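# Preparing and Recording a Shoe-Handling Session

These instructions are for students enrolled in the Nusmont robotics course who are working with the hand-held gripper for the first time. Allow one full lab period per pair of students.

## 1. Check the gripper

Inspect both finger pads before each session. Dust and light scuffing are acceptable. A pad that lifts away from its housing must be reported to Jeferson Andrade before any recording is made. Open the fingers fully over a clear part of the desk and confirm that they face each other squarely.

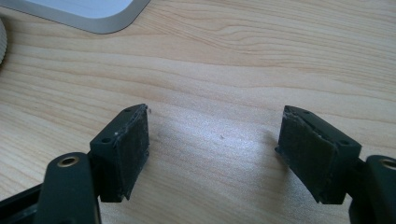
Close and open the fingers 10 times at a slow, even pace. If either arm sticks, stop and note the fault in the log.

## 2. Set out the objects

Place the tray toward the back of the table and both sneakers within easy reach. Vary their positions from one take to the next – identical layouts add little to the class set.

Approach the first sneaker with the fingers open and keep the wrist steady.
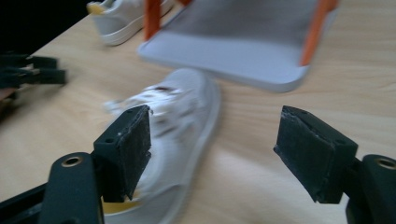
Move each sneaker to the tray in a separate motion and release it gently. Begin a new take if a sneaker is dropped.

## 3. Save the work

Name the folder Kaltby, followed by your pair number. The class goal is 1,000 takes by the end of March; 908 have been accepted. Uploads close on Sunday.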